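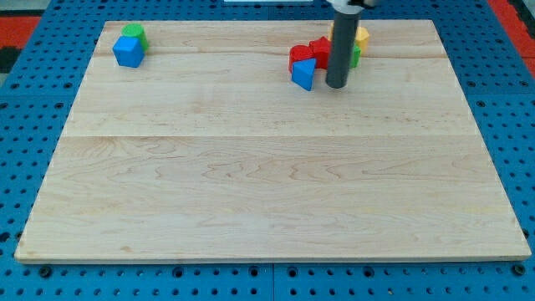 Judite Matos makes and repairs work surfaces for play and sorting rooms. Her shop, Grultix, occupies the ground floor of a former print works in Parnside, and most of what leaves it is flat, pale and heavier than the customer expected. We spoke on 6 May 2018, between two deliveries of maple.

The subject was loose boards: wooden panels that lie on top of an existing bench or perforated base and can be lifted off again. Matos has been building them for nine years. Her first was a replacement for a fixed tabletop that had been screwed down along all four sides and had split at the second joint during its first winter.

"The screws held and the wood moved," she said. "A maple plank gets wider in damp weather and narrower in dry weather. If you stop it from doing that at both edges, it opens up in the middle. A board that just sits there has no such problem."

Her standard panel is glued from several planks laid side by side. The joints are planed, glued and clamped for five hours, then left overnight before sanding. She selects adjoining planks for color first and grain second. A visible seam does not concern her as long as a fingernail does not catch on it.

"People ask me to hide the seams. I can make them faint. In raking light you will always find one, and the ones you find are usually where the grain changes direction. What I care about is height. If one plank stands proud of the next, a small block tips when you slide it across, and a child will notice that before an adult does."

The choice of maple came after two years with beech. Beech was cheaper and equally hard for the purpose, she said, but it arrived with a pink cast that customers disliked under warm lamps. Maple is close to cream when freshly sanded. It also has little open pore, so crayon and wax can be scraped off the surface without leaving a colored residue in the grain. She does not sort out planks with swirls or darker figure unless the customer pays for it.

Color matters for a practical reason. Toy blocks are usually painted in strong colors, and a pale, even ground makes them easy to find and to tell apart. "Green and blue are the two that get confused on a dark table, especially in the late afternoon. On maple, I have not had that complaint. The shape reads as well. You can tell a cylinder from a cube at the far end of the board without walking over there."

She is less certain about the layer beneath. Many of her boards go onto perforated panels, which the customer already owns and has no wish to remove. Blue is common. Matos would prefer a solid base but has stopped arguing the point.

"Pegboard is fine as a support if it is itself supported. The trouble is at the seams between panels. If one panel sits lower than its neighbor, the board rocks. I carry a straightedge and check that before I unload anything. Shims go under the pegboard, never between the pegboard and the wood."

The holes have one advantage, in her view. Air reaches the underside of the wood, so the two faces dry at a similar rate and the board stays flatter. She finishes both faces with the same number of coats for the same reason. A board oiled only on top will cup, and she has taken back three that were treated that way by their owners.

The finish is a hardening oil sold under the name Pilloseck, applied thin and wiped off after 30 minutes. She tried lacquer and gave it up. Lacquer gave a brighter surface, but it chipped at the front edge, where arms and boxes strike it, and a chipped edge could not be repaired in place. An oiled edge can be sanded and oiled again by the customer in one morning.

The front edge takes most of her attention at the end of a job. She breaks the corner with a block plane and 220-grit paper, just enough to remove the sharpness. A larger round-over looks softer, she said, but small pieces roll off it. "A cylinder standing on its end is no trouble. Lay it on its side near a rounded edge and it goes on the floor. I leave the edge square enough that you can feel where the board stops."

Asked about storage of the blocks themselves, she said it was outside her trade but that she had opinions. Her advice is to leave few pieces out at a time and to keep them toward the back corner when the board is not in use, so the middle can be wiped. A damp cloth is sufficient. Standing water is not acceptable, and neither is the citrus spray that one customer used for a full year before calling her.

The largest board she has supplied weighed 63 pounds and required two people and a doorway with the door taken off. It went to a workshop run by Dai, a toy repair business across the river, and was resanded once. Her records list 284 boards since she began numbering them. The numbers are stamped on the underside, near the left rear corner.

She is now testing a narrower plank, with more joints per panel, which should move less across the full width. The first four are stacked in the unheated part of the shop with strips between them. She measures them every two weeks and intends to go on until July.

"So far the difference is smaller than I wanted," she said. "It is also a lot more glue."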